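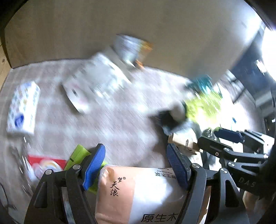

## Paper goods and household supplies: the April collection

The Sonlow neighborhood pantry gave out 2,696 items in April. Food still makes up most of that, but requests for household supplies keep going up, and tissues, toilet paper and dish soap are now the first shelves to run low. Food stamps don't cover any of them, so many families put them off until the end of the month.

We served 209 households, including several new ones from the Kella Street apartments. Shawky Market has agreed to keep a donation bin by its front doors through the summer. Reinaldo Macedo empties it at 6 p.m. and brings everything over to the pantry.

Please give sealed packages only. Small packs are easier for us to share out than large ones, and people who come on the bus can carry them home. We can't take opened bottles or tubes, even if they are nearly full.
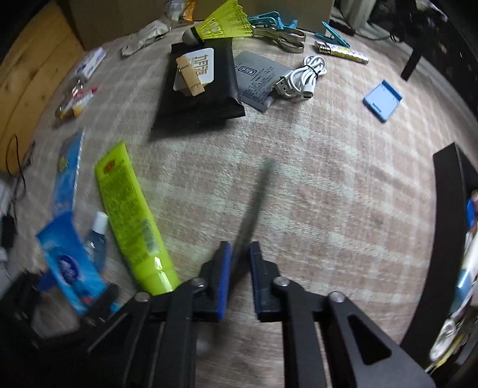
## Where to drop off

- Shawky Market, front entrance, during store hours
- Ustotov Hall, side door, 3 p.m. to 6 p.m.

Ring the bell at Ustotov Hall and wait for someone to come down. Please don't leave bags on the steps. If you need a pickup, leave a note with your address and phone number at the hall desk and Reinaldo will call you back.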